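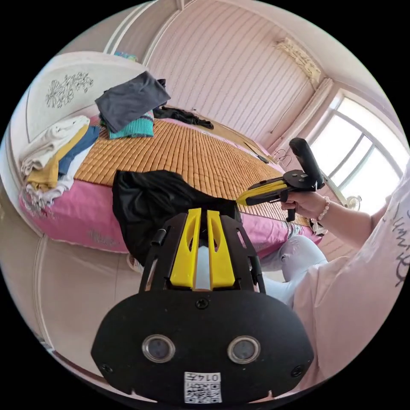
A tall cylindrical handle on a gripper held in the right hand.

Handle (grip)

By Bushra Warraich | 26 Feb 2018 | 2 min read

We use cookies to remember your settings. Accept | Manage choices

A handle is the part of an object made to be held, so that the whole thing can be lifted, carried, turned, pulled or steered. Most of us take hold of dozens of them before breakfast, on drawers, kettles, toothbrushes and the back door, and hardly give them a thought until one comes off in the hand.

History

The oldest stone tools were simply gripped by the stone itself. Fixing a blade or a hammer head to a length of wood or bone, known as hafting, came a good deal later and made an enormous difference, as a longer handle lets the head swing faster and keeps the fingers well away from the work. Potters in many parts of the world added loops and lugs to their jars, some of them big enough for a whole hand and others only meant to take a cord.

Shape and size

A handle that is too thin digs into the palm, and one that is too fat cannot be closed round properly, so a comfortable size lies somewhere in between and depends a great deal on whose hand it is. The workshop manual by Arsalan Awan suggests 35 mm across for a plain round tool handle, with 12 mm left clear behind any closed loop so that knuckles are not scraped. Children and people with stiff or painful joints often get on better with something soft and slightly thicker, particularly on cutlery and garden tools.

Common kinds

Bail handles are the swinging hoops found on buckets and old-fashioned kettles. Lug handles stick out in pairs from the sides of a casserole. Pistol grips are set at an angle to the body of a tool, and are familiar from drills and glue guns. Knobs are turned or pulled with the fingers, and can be a real nuisance with soapy hands, whereas a lever on a door may be pushed down with an elbow.

Materials

Ash and hickory have long been favourites for axes and hammers, being tough and a little springy. Horn, bone and leather were once usual on knives. Plastics and rubber now cover a great many everyday handles, and metal ones on cooking pots are sometimes made hollow to slow the heat on its way up from the pan.

See also: Doorknob, Haft, Hilt, Lever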